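Domholm Paired Hand-Held Grippers: Review Against Site Practice
Eluned Hughes, 8th October

Tested with the Polik rulebook for demonstration capture, second edition, which our site adopted in May.

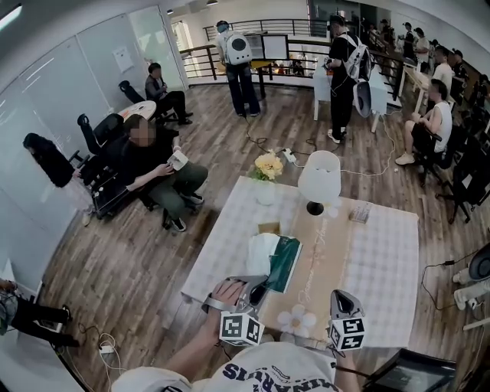
The kit is sold as two grippers with a marker cube for each, a cable set and a 40-page manual. Price as delivered was $1293. I assessed it on three points: marker visibility, cable routing and operator handling.

Marker visibility is good. The rulebook wants at least one full cube face in view of the head camera for the whole of a recording, and the cube mounts make that easy at normal reach. Crossing the wrists defeats it. The manual should say so and doesn't.

Cable routing is the weak area. The right-hand lead is thin and runs back toward the operator, so it can drag over small items on a dressed table. Clause 7 calls for strain relief at the tool and a clip at the waist. Domholm supplies neither – we bought clips separately. Mains leads are outside the kit's scope, but the same clause requires floor cables to be covered wherever people walk, and buyers should budget for covers.

Handling is acceptable. The curved handle suits a medium hand. Ntombi Sithole found the trigger stiff after 40 minutes, and the rulebook's rest interval is shorter than that anyway. Follow it.

Calibration drift over 3605 recorded grasps stayed inside the permitted tolerance. Ibsa Gebretsadik repeated the check with the cubes removed and refitted, and the left one needed re-zeroing both times. Log every refit.

Recommended for sites with a written cable procedure. Firmware 2 was not available for testing.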